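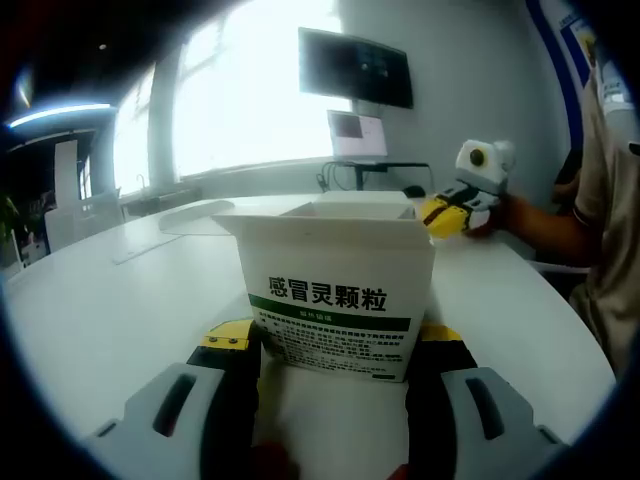 I learned the Four Questions from a cassette in 1985, in the back seat of my parents' car, somewhere between Skodton and my grandmother's house. So when I heard that the synagogue in Zerkside was running a Hebrew reading class for grown-ups, I signed up before I could talk myself out of it (I can sing plenty of Hebrew, but reading it is another matter!).

We started in September with nearly 40 people squeezed into the library, in chairs meant for second graders. My table had a retired bus driver, two sisters from Rosales and a dad who wanted to beat his daughter to the end of the alphabet. She's 7. She won, of course, and she came by one night to tell us all about it.

The prayer book we use runs 251 pages, and I've now read the first nine out loud, slowly, with my finger under every word. I still mix up the same two letters. Last month I drove over to Nirkitz for a cousin's bar mitzvah and followed along for almost a whole paragraph before I lost my place, and I was so pleased that I missed the page turn completely. The new session opens next week and I've already paid for it.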